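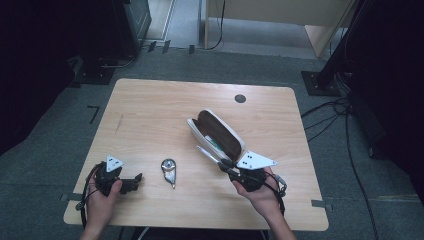
Both handhelds out on the test table, with the right one on the rim of the glasses case.

How I Compare Two Handheld Grippers Before I Commit to a Week of Recording

Posted 1 February 2023 in Bench Notes

If you've ever bought a pair of grippers, rushed straight into recording demos, and then found out on day three that one of them lets go of anything shiny, this page is for you. I've done that. I did it in September, with a whole shelf of kitchen stuff, and Takumi Okabe still brings it up whenever I say the word "ready."

So now I run a little comparison first. It takes an afternoon if you don't get distracted (I get distracted). You need two handheld grippers, a table, a few small things from around the house or the office, and something to write on. I'll go through it in the order I do it, with the stuff that tripped me up stuck in wherever it belongs.

I'm assuming you already have your grippers talking to your recording computer and you know how to start and stop a take. If you don't, go do that first and come back.

Step 1: Make the table stay put

You'd be surprised how much a table can creep across carpet when you're leaning on it for an afternoon. Mine has tape at the near edge, one strip at each side, and there's a black L of tape on the carpet too, off to the left. Put a mark like that on your own floor where you want a table leg or a corner of the table to go, and check it when you come back from lunch. Someone will have bumped it. At Bromcombe we had a table drift most of a hand's width over a morning and I spent ages blaming the tracking.

A plain table top is best. Mine is pale wood and it's great for seeing dark gripper jaws, not so great for seeing pale objects, so think about what you'll be picking up before you choose. There's a grommet hole toward the middle of mine and I keep small parts well away from it. Yes, I lost a bolt down there. Two bolts.

Step 2: Check the markers before you touch anything else

My grippers each have a white triangular plate on them with small black dots. If yours track the same way, this is where most of the bad days start. Pick up one gripper, hold it how you'd hold it for real, and slowly turn your wrist through every angle you think you'll use. Watch the live position on the screen. Then do it again with the other hand.

You're looking for the spots where the position jumps or freezes. Every setup has some! What you want to know is where they are. I write them down in plain words, like "right hand, palm up, elbow in, loses it," because I never remember what my clever short codes meant.

Then bring both hands together over the middle of the table, as if you were handing something from one to the other. Plates hide each other when your hands get close. If you only test one hand at a time you'll never see it, and then your first two-handed task falls apart and you'll be cross at the wrong thing.

Wipe the plates, too. Fingerprints go on every time you pick the gripper up by the wrong end, and I always pick it up by the wrong end.

Step 3: Give your cables somewhere to go

My cables loop down past my hands toward my side of the table. I like them there. I tried running them across the table top once and swept a cup onto the floor in the first minute.

Do a full reach with each arm, as far as you can comfortably go, to the far corners. If you feel a tug, you need more slack. Then bring your hands back to your chest and see if the slack pools on the table and gets in the way. You want something between the two, and it takes some fiddling. A soft strap around the forearm helps a lot. Leave the connector a bit of room to move, though. Ziad Bataineh strapped his right down hard and then every wrist turn was pulling straight on the plug, and he had dropouts all afternoon that looked exactly like a software problem.

Step 4: Pick objects that argue with each other

This is the fun part. You want things that ask for different kinds of grip, and you don't need many. Lately I've been reaching for two.

One is a glasses case, the clamshell kind, white outside with a dark brown lining. It's a fantastic test object. The rim is an edge grip, so the jaws have to come in at a decent angle and pinch without sliding up. The outside is a completely different grip from the rim. And the lid gives you a moving part, so you find out fast if your jaws can hold one half while something happens to the other half. Mine has a small green thing sitting at the inner edge, and I leave it in as a handy landmark when I go back over the takes.

The other is a little silver keychain ornament, teardrop shaped, round metal top and a narrower pointed end. Lying flat it's a real pain. It's small, it's smooth, and the two ends want different things from you. If a gripper can pick that up off a bare table by either end, I trust it with most small stuff.

Put them together and you've got a task: open the case, pick up the keychain, put it in, close the case. It's simple enough to explain to a new person in one breath and fiddly enough to show you the differences.

Step 5: One hand, one object, boring repeats

Before the full task, do the pieces. I do 50 picks of the keychain with the first gripper, then 50 with the second, swapping which hand holds which halfway through so I'm not just measuring that I'm right-handed. That makes 100 picks, and yes, it's dull. Put some music on.

For each pick I write one of three things: clean, messy, or dropped. Clean means first try, no wobble. Messy means I got it but had to shuffle or squeeze again. Dropped is dropped. Don't make up more categories. I had seven once and it was useless, I was spending more time deciding than picking.

Change where you put the keychain down each time. Turn it, too. If you always set it down with the point facing you, you'll get very good at exactly that and learn nothing about the gripper.

Then do the case rim. What I watch for there is whether the jaws stay where I put them. Close on the edge, lift a little, hold while you count slowly to five, set it down. If the case rotates in the jaws, you've got a pad problem or a force problem. Try it again with a harder squeeze. If it still rotates, it's the pads.

Step 6: Swap one thing at a time

Pads are the cheapest thing to change, so I start there. Konrad Nowicki sent me some softer ones from Ramell to try and my first instinct was to put them on both grippers right away. Don't! Put them on one. Leave the other alone, so you've still got something to compare with.

Same goes for trigger tension, camera settings, marker position, all of it. It feels slow. But I've had afternoons where I changed the pads and the trigger together, got a much better result, and had no idea which one to thank. Then I had to undo one of them anyway to find out.

Keep the old pads in a labeled bag. Write which gripper and which side they came off.

Step 7: Do the whole task with both hands

Okay, now the real thing. Left gripper ready, right gripper on the case rim, lid up, keychain on the table between them. Go at a normal pace. Go as slow as you would if you were doing it for real, and no slower, because super careful takes hide problems.

Things I pay attention to:

Where the case goes when I let go of the rim. If it rocks or slides, the release is too snappy.

Whether I'm leaning to see past the jaws. If I am, the camera view is probably blocked at the same moment, so I check that bit of the recording.

How tired my trigger fingers are. This one matters more than I used to think. A gripper that feels great for ten minutes can be awful by the second hour, and your recordings get worse along with your hands.

Whether I keep reaching for the same gripper. If you find yourself doing all the hard bits with one of them, write that down. It's a result.

Then swap the grippers left to right and do it all over again.

Step 8: Have someone else try it

By now you're used to the quirks and you've stopped noticing them. Get a person who wasn't there for any of it. I asked Ayman Boutros, gave him no tips at all, and he went for the keychain by the pointed end every single time, which I never do. It was way harder that way and it showed me that the jaw tips on one gripper weren't meeting quite level. I'd worked around that without knowing.

Let them be clumsy. Don't help. (I'm terrible at this, I hover.)

Step 9: Look at the recordings before you decide

Your notes tell you how it felt. The recordings tell you whether it's usable. I pull a handful of takes from the start, the middle and the end, and go through them with the position track and the video side by side. Check that the jaws close in the data at the same moment they close in the video. If there's a lag, see if it's the same lag on both grippers. A steady lag I can live with and fix later. One that wanders is a reason to stop.

Also look for takes where everything felt fine and the track has a hole in it. Go back to your step 2 notes and see if it's one of the angles you wrote down. It usually is.

A few questions I got last time

Otakar Zeman asked if you can skip the single-hand repeats and go right to the full task. You can, and you'll find out that something's wrong, but you'll have a hard time saying what. I'd keep them.

Someone from the Bustholm group wrote to ask how many takes of the full task are enough. I do as many as it takes for my notes to stop changing. For a bigger purchase I'd go up to 300, spread over a few days and a few people, but for picking between a pair you already own that's overkill.

And does the table matter? A bit! Get one with rounded corners if you can. My forearms thank me every day for that.

Next time I'll get into jaw pads properly, including the softer set, once I've put enough hours on them to have an opinion. If you've got a favorite awkward little object for testing, send it my way, I'm always looking for new ones.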